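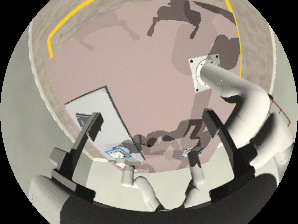
Greltmont Home & Workshop Forum
Board: Finishes and Surfaces
Topic: Getting old wax off a tabletop before repainting

telma_p
I bought a used dining table in June and have been putting off the top ever since. The previous owner waxed it for years over a coat of chalk paint. I want to put a water-based enamel on it. First test patch fisheyed right away, little craters all over. I wiped it down with mineral spirits once before painting. Is once not enough, or is the wax not the problem?

Pieter Ngcobo
Once is not enough. Wax dissolves in the spirits and then you spread it around with the same rag. You need to flood a small section, wait a couple of minutes, wipe, throw that rag in the "done" pile and use a clean one. Then do the whole top again. I did my mother's sideboard this way and went through an entire bag of old T-shirts. Lay the rags flat outside to dry, don't ball them up in a trash can.

hlongwane_rd
Disagree that wiping gets you there. Chalk paint is porous and the wax goes into it. You can wipe till next week and still have wax below the surface. Strip the paint too and start from wood. More work, but you do it one time.

Pieter Ngcobo
Stripping is fine if the wood underneath is solid. She hasn't said what it is. If it's thin veneer with filler in it she'll have a worse problem than craters.

telma_p
It's veneer, and there is a patched spot near one end that I can feel with my hand. So I would like to avoid stripping if I can.

Nokuthula V
Shellac. Clean it twice the way Pieter says, let it dry overnight, then a coat of dewaxed shellac primer and your enamel over that. Make sure the can says dewaxed. I have used the Stirnovano one and the store brand and could not tell them apart.

hlongwane_rd
Shellac over wax is still over wax. It will look good for a year and then chip where people set plates down.

Nokuthula V
Mine is past four years with two kids eating at it — no chips. I did clean it properly first though.

lerato_pillay
Moving on from the wax for a second, what color are you painting it? I ask because I did mine in a dusty mauve and it reads completely different at night under warm bulbs. Brown, basically. Paint a board and leave it in the room for a few days before you commit.
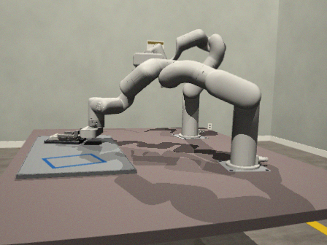 Reply 9
telma_p
Good point on the bulbs. I was thinking of a muted pink, so I will do a sample board. Question on sanding between coats: I have 180 and 320 here. Which one?

Reply 10
Thabiso Modise
320, by hand, light pressure. You only want to knock off the dust nibs. Don't use an electric sander between coats, you will cut through at the edges. And give the enamel up to 4 weeks before you put anything heavy on it. Dry to the touch is not cured.

Reply 11
hlongwane_rd
Agree with all of that. Still think she should strip it.

Reply 12
Pieter Ngcobo
We know.

Reply 13
telma_p
Cleaned half the top twice tonight. The second round of rags still came up yellow so I'm doing a third. Will prime on the weekend if the rags come up clean and post how the test patch looks.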